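Tornent Club Kit, Set-up Guide
Section 4: First session in the simulator

This section is for new members of the Cirkosgate school robotics club. Please finish Section 3 (installing the software) before you begin. You need one computer for each team of two, and the scene file named Morris.

4.1 Starting the scene

1. Start the Tornent program and wait until the status line says Ready.
2. Choose Open scene, then Morris. The first loading can be slow on the older computers. Do not click again during this time.
3. Set the physics rate to 200. If the field shows another value, a different team has changed it. Please write the correct value and press Enter.
4. Press Home. The arm goes to its start position.
5. Open the gripper fully with the O key.

Note: All commands to the arm have a number in the log. When you ask for help, tell us this number (for example, "it stopped at command 337"). It saves much time.

4.2 Checking the wrist view

6. Select the wrist view from the View menu.
7. Check that you have a finger on the left side and a finger on the right side, with free table between them.
8. Close the gripper slowly with the C key, then open it again. Both fingers must move the same distance.
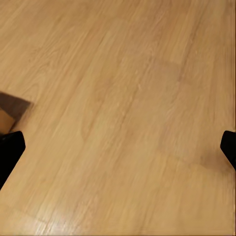

Figure 4-1. Wrist view with the gripper open above the wooden tabletop.

9. If you have only one finger in the view, do not continue. Go back to step 4.

Caution: In the wrist view it is difficult to judge the height. Move down in small steps only. A hard contact with the table will stop the run, and your team must start the scene again.

4.3 Practicing at the desk

10. Change to the room view and move the arm with the arrow keys. Keep the speed on Low for the whole first session.
11. Choose one object and say its name to your partner before you move. One person drives and the other watches the log.
12. After each try, change places.

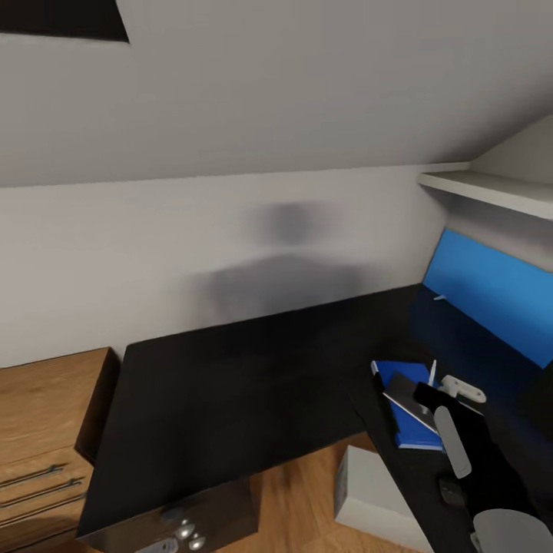
Choosing a good first object is more important than new members think. Our mentor Efa Price asks every team to begin with an object which has free space on all sides, and to leave the crowded places for later. On the black desk, the blue book is a difficult choice for this reason, as a flat gray object lies on top of it and a slim white rod stands just beyond. If you touch one thing, you can easily push the other. Look also for the edge of the desk before you drive the arm sideways.

Note: Objects which fall to the floor do not come back by themselves. Press Reset scene. Your log is kept.

4.4 Saving your work

13. Press Stop before you save. A file saved during movement cannot be opened again.
14. Name the file with your team name and the word Emcombe, which is the name of this exercise.
15. Copy the file to the club folder and close the program.

Continue with Section 5, Grasping.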